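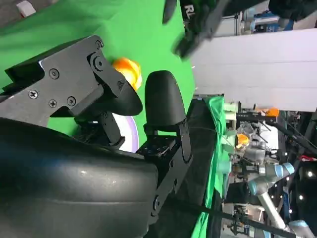

The Trukuva loop is walkable again from end to end, and I wanted to get that in before anything else! When we sent you the application it had two gaps in it, one at the creek below Beltano and one up on the Golob side where the old logging road washed out, and people were turning back at both. The new markers are going up too, and after a lot of back and forth we settled on orange. I mean a real orange, as bright and glossy as the plastic in the photo, a color that doesn't grow on any tree I know of. The old ones were a kind of mustard, and by October you couldn't tell them from the leaves.

So, the numbers you asked for. The full loop is 27 miles. We budgeted for 150 marker posts and all of them have been delivered to the barn. Every post on the Beltano half is in the ground. The Golob half is slower going (rocks, rocks, and then more rocks) and I'd like to have it finished before the ground freezes. If we get an early cold snap, the last stretch near the saddle will have to wait for spring. I'd sooner tell you that now than have it show up as a surprise in the final report.

The creek crossing took most of our summer. The plan in the application was a simple plank bridge, and when we got down there in June with the water low we found that the east bank had been undercut a good way farther than any of us had guessed. Building on it would have been silly. We moved the crossing upstream to where there's bedrock on both sides, and that meant a short new piece of trail through the alders on each end. Cutting that piece was hot, buggy work and I have nothing good to say about alder roots. The bridge itself went up in four days. It has a handrail on the downstream side and chicken wire stapled over the planks for grip, and I've crossed it in a downpour with a full pack and felt fine.

Moving the crossing also meant talking to the landowner again, since the first agreement only covered the old spot. That was my job and it ate up most of a month. She was lovely about it once we got hold of her, but her mail goes to a daughter in another state and my first two letters just sat there. The signed page is in the attachments. It lets walkers through on foot with dogs on a leash. Bikes and horses are a no, and the signs at both ends say so.

On the Golob side we gave up on fixing the washout. We went around it. The detour climbs a bit more than the old road did, with three switchbacks, and I've heard some grumbling from people who liked it flat. I get it, my knees liked it flat too. But the old roadbed is still moving. There's a crack along the upper edge that was a hand wide in May and I could put my whole boot in it by August. We've laid brush across both ends of the closed part and put up signs. People mostly seem to be following them, judging by the footprints.

Maps! We printed 600 of them, folded, on the heavier paper. The library, the feed store and the gas station all have a stack, and the gas station has already asked for more. There's one mistake on it, which is my fault: the spring is shown on the wrong side of the trail just past mile nine. It's a small thing unless you're thirsty. I've corrected the file, and I'm adding a note by hand to the copies we still have here.

Money is in decent shape. The bridge lumber came in over what we'd planned, mainly for the longer span, but the posts from Rotix came in under, so the two nearly cancel out. We have $1000 left in the tools line. I'd like your okay to move it over to drainage on the Golob detour, where the second switchback turns into a puddle every time it rains. A few stone water bars and a load of gravel would take care of it. If you need a formal request with a form, send me the form and I'll fill it out. We did buy the two pick mattocks and the rock bar from that line, and they're all in one piece apart from a cracked handle that's been replaced.

Something I didn't plan for was how many people would want to do the whole loop in one go. I always thought of it as a thing you did in pieces, with lunch. Now I'm getting emails asking where they can camp. At the moment the answer is nowhere, and I've been saying so politely. There's a flat spot near the Golob saddle that could work some day, but it would need a toilet and another landowner talk, and I don't want to get into that on this grant.

Still to do before the final report: the rest of the posts, the bench at the overlook (the boards are cut and oiled), and the trailhead sign in Beltano, where I'm waiting on the town to tell me how far back from the road it has to sit. Receipts through the end of August are attached, in date order this time. Call me in the evening if anything doesn't add up, after seven is best.

Mateja Nikolovski
Trukuva Loop Trail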